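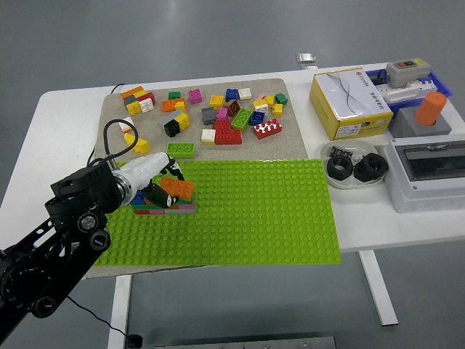

Ticket: Exhibit numbering gap in e-filed trial binder
Reported by: Uliana Vasylenko, litigation support
Assigned to: Ostap Tkachuk
Status: Resolved
Last updated: November

Binder for the Hurton lease matter exported from Cliluvent with 2,258 Bates-stamped pages. Index lists the same total, but the stamp sequence jumps after page 632 and two pages carry the same number. Court portal accepted the upload. Opposing counsel flagged the duplicate on Sunday.

Log

Re-ran export with default settings. Same gap, same position.

Checked source PDFs. Deposition exhibit 14 was scanned in landscape and saved with a password restriction on editing. Stamping skips restricted files and writes no error.

Removed restriction using the copy held by Marichka Panasiuk. Stamped again. Gap closed, duplicate still present.

Duplicate traced to batch size. Jobs over 1,000 pages are split, and the second batch started from a cached counter. Cleared the counter and set the start number by hand for each batch.

Final export: sequence continuous, index matches. Hyperlinks in the motion tested by W. Tello, 2 corrected.

Amended binder filed with notice of correction. Superseded set kept in the matter folder, read only.

Open item: vendor to add a warning for restricted files. No date given.

Contact litigation support | Back to top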